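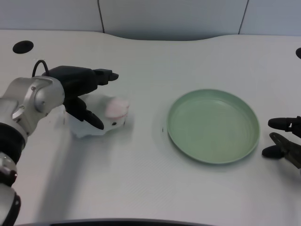 I think we should own fewer plates. In my first apartment I had two, and I washed them every evening. Now the cupboard holds 36 and the sink is always full. 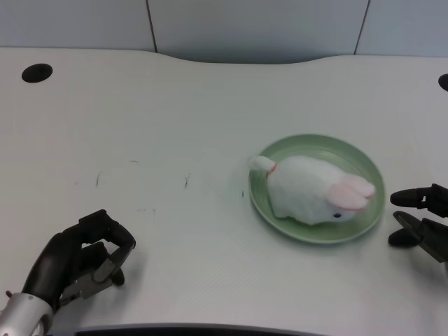
White plush bunny on a green plate

My aunt Efthymia kept her good dishes for guests, and the guests came only in August. The rest of the year we ate from chipped ones – a pity, I believe.

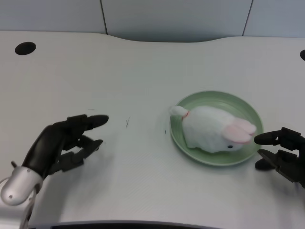
So use the good plate on an ordinary evening. If it breaks, it breaks, and one meal was nicer.

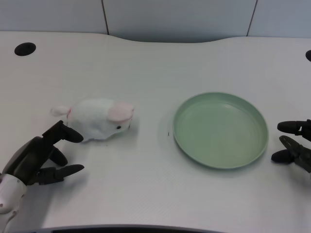 The white tabletop and the gray wall behind it

I gave 12 of mine to Deisy, and I do not miss them.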